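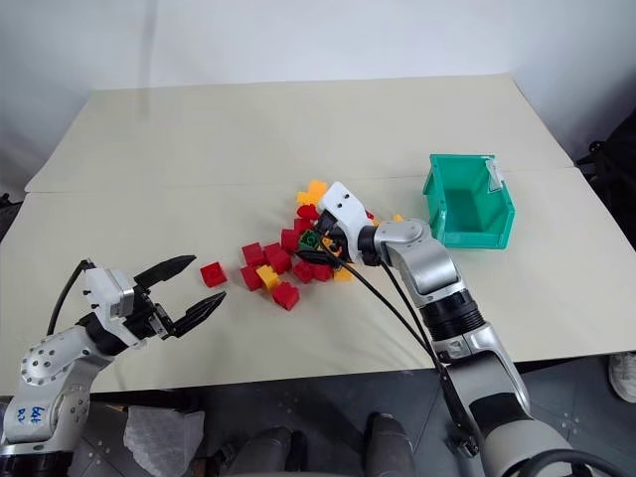
지난 글에 달린 댓글 하나는 그리퍼를 바꿀 시간에 컨트롤러 게인부터 다시 잡으라는 내용이었다. 블록을 놓치는 원인의 대부분은 손가락이 아니라 손목이 목표 위치에 도착하기 전에 닫힘 명령이 나가는 데 있다고 했다. 절반은 맞는 말이라고 생각해서 이번에는 순서를 바꿨다. 게인과 닫힘 타이밍을 먼저 고정하고, 그다음에 손가락을 비교했다.

비교 대상은 두 가지다. 하나는 Flisaline의 평행 그리퍼에 기본으로 딸려 오는 손가락이고, 다른 하나는 같은 본체에 끼우는 Kostetti의 교체용 손가락이다. 본체와 모터는 같으므로 차이는 손가락의 형상과 표면, 그리고 강성에서만 나온다. 제어기는 Kermani 보드를 그대로 썼다. 펌웨어는 올리지 않았다. 새 버전에서 전류 제한 파라미터의 단위가 바뀌어서, 올리면 이전 기록과 비교할 수가 없다.

작업은 장난감 블록 분류다. 팔이 두 개이므로 좌우가 각각 블록을 집어 상자에 넣는다. 블록은 시험용 물체로 꽤 까다로운 편이다. 윗면에는 돌기가 있고 옆면은 매끈하다. 옆면을 잡으면 안정적이지만, 블록끼리 붙어 있으면 손가락이 들어갈 틈이 없다. 윗면 쪽에서 얕게 물면 돌기에 손가락 끝이 걸려 블록이 기울어진다. 무더기 안에서 집는 경우와 따로 떨어진 블록을 집는 경우는 사실상 다른 작업이고, 기록도 따로 남겼다.

먼저 타이밍 문제. 기존 설정에서는 손목의 목표 오차가 임계값 아래로 내려가는 순간 닫힘 명령을 보냈다. 그런데 이 임계값을 관절 각도 기준으로 걸어 둔 것이 잘못이었다. 팔을 길게 뻗은 자세에서는 관절 오차가 작아도 손끝 오차가 커진다. 작업 공간 먼 쪽에서 유독 놓치는 일이 많았던 것이 이것으로 설명된다. 손끝 위치 기준으로 바꾸고, 조건이 2회 연속 샘플에서 만족될 때만 닫도록 했다. 이 수정만으로 먼 쪽에서 헛집는 일이 눈에 띄게 줄었다. 댓글 쓴 분에게는 이 부분을 인정한다.

게인은 거의 건드리지 않았다. 위치 게인을 올리면 도착은 빨라지지만 무더기를 누를 때 접촉력이 튄다. 블록이 바깥으로 밀려나고, 밀려난 블록이 다음 대상의 인식 위치를 틀어 놓는다. 결국 손목 쪽만 조금 낮추고 나머지는 원래 값으로 돌렸다.

기본 손가락의 장점은 강성이다. 세게 닫아도 끝이 벌어지지 않아서, 명령한 폭과 실제 폭의 차이가 일정하다. 폭 값만으로 물체를 잡았는지 판정하기가 쉽다. 단점은 두께다. 블록 사이에 끼워 넣으려면 옆 블록을 밀어내야 하는데, 밀린 블록이 또 다른 블록에 막혀 있으면 손가락이 돌기 위에 올라탄 채로 멈춘다. 이때 전류가 올라가므로 감지는 되지만, 들어 올려서 자세를 바꾸고 다시 내려가는 데 시간이 든다.

교체용 손가락은 끝이 더 얇다. 틈에는 확실히 잘 들어간다. 대신 끝부분이 힘을 받으면 휜다. 블록 모서리를 물면 양쪽 끝이 미세하게 어긋나면서 블록이 회전하고, 들어 올린 다음 상자까지 가는 동안 각도가 계속 변한다. 떨어뜨리지는 않더라도 상자 위에서 놓을 때 방향을 예측할 수 없다. 분류만 하면 상관없지만 쌓기나 끼우기로 넘어가면 바로 문제가 된다.

로그는 1000 Hz로 받았다. 과한 설정이라는 것은 안다. 접촉 순간의 전류 파형을 보고 싶어서 올린 것인데, 휘는 손가락과 휘지 않는 손가락은 파형 모양이 다르다. 기본 손가락은 접촉하자마자 가파르게 올라가서 평평해진다. 교체용은 완만하게 올라가다가 중간에 한 번 꺾인다. 꺾이는 지점은 손가락 끝이 휘어 블록의 면에 다시 닿는 순간으로 보고 있다. 고속 촬영으로 확인한 것은 아니므로 아직은 추정이다.

이번 비교에서 남긴 집기 시도는 모두 453회다. 성공률을 표로 정리하지 않은 이유는 무더기 상태를 매번 똑같이 만들지 못했기 때문이다. 손으로 블록을 흩뜨려 놓고 시작했으니 조건별 난이도가 고르지 않다. 숫자만 떼어 놓으면 오해하기 좋은 데이터라서, 배치를 고정한 시험을 따로 하기 전까지는 경향만 적는다. 떨어져 있는 블록에서는 기본 손가락이 낫다. 붙어 있는 블록에서는 교체용이 낫다. 놓는 동작까지 포함하면 다시 기본 쪽으로 기운다.

카메라 쪽도 짧게 적는다. 머리 위치의 카메라 하나로 전체를 보고 있는데, 그리퍼가 무더기에 내려가면 정작 집으려는 블록이 본체에 가려진다. 접근 마지막 구간은 이전 프레임의 위치를 믿고 내려가는 셈이다. 손목 카메라를 붙이면 해결되지만 케이블이 하나 더 생긴다. 지금도 그리퍼 뒤로 나오는 케이블이 손목 회전 한계 근처에서 당겨진다. 여유 길이를 늘리면 이번에는 처진 부분이 블록을 건드린다. 고정 클립 위치를 팔뚝 쪽으로 옮겨 가며 맞추는 중이고, 만족스러운 위치는 찾지 못했다.

Prurnside에서 나온 손목용 카메라 브래킷을 주문해 두었다. 도면상으로는 케이블을 팔 안쪽 면으로 돌릴 수 있게 되어 있다. 무게가 늘어나는 만큼 중력 보상 값도 다시 잡아야 한다.

다음에는 좌우에 서로 다른 손가락을 끼워 볼 생각이다. 한쪽이 얇은 손가락으로 무더기에서 블록을 빼내고, 다른 쪽이 기본 손가락으로 집어 옮기는 방식이다. 양팔의 작업 영역이 겹치는 구간에서 충돌 회피가 지금은 단순 정지로만 되어 있어서, 그 부분을 먼저 고쳐야 한다. 화요일까지 브래킷이 오지 않으면 충돌 회피부터 손대겠다.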